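Research > Household Studies > Papers > Shared Tables in Bremport

14 shares 2 comments

4. What people keep on the table between meals

We had gone into this part of the study expecting to write mostly about meals, and I should admit that the meals turned out to be the smaller share of what people wanted to tell us. When we asked the households of Bremport how they used the kitchen table, they talked – often at great length, and with a good deal of affection – about the long hours when no meal was being served. The table was where the mail was opened and where school forms were signed, and it was where a neighbor would be asked to sit down for a minute and would stay for an hour.

The diaries bear this out. Of the 2358 entries we collected in July, the larger part record something other than a sit-down meal. Many are very short ("bills," "phone with my sister"), while others run to a full page, and we are grateful to the families who took such trouble over them. Entries from the Semeniuk apartments, which have small kitchens and no separate dining room, were the fullest of all. Households in the older Zotum buildings wrote less, though they were just as generous with their time when we came back to talk.

Food left out for anyone to take came up again and again. Fruit was the usual choice, and people spoke of it almost as a form of welcome. One woman told us that a table with nothing on it made her feel she had forgotten somebody. A tray or bowl kept in the middle also settled, without any discussion, which part of the table was shared and which parts could be covered with homework or sewing (Figure 2). 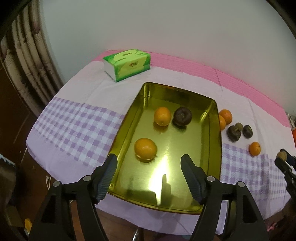 4.2 Cloths, Trays and Small Comforts

Figure 2. Fruit in a gold-colored tray on a checked and striped tablecloth, with a tissue box at the corner.

Tablecloths deserve a few words of their own. Nine of the families we visited twice had changed the cloth between our visits, and they were happy to explain the change. A cloth might be put away for the summer, or brought out for a birthday and then simply left on. Several people kept one that had come from a parent and used it every day, stains and all, which we found rather touching. Price hardly entered into these talks. What mattered more was whether a cloth could go through the wash and come back looking cheerful, and on that point opinions in Bremport were very firm indeed.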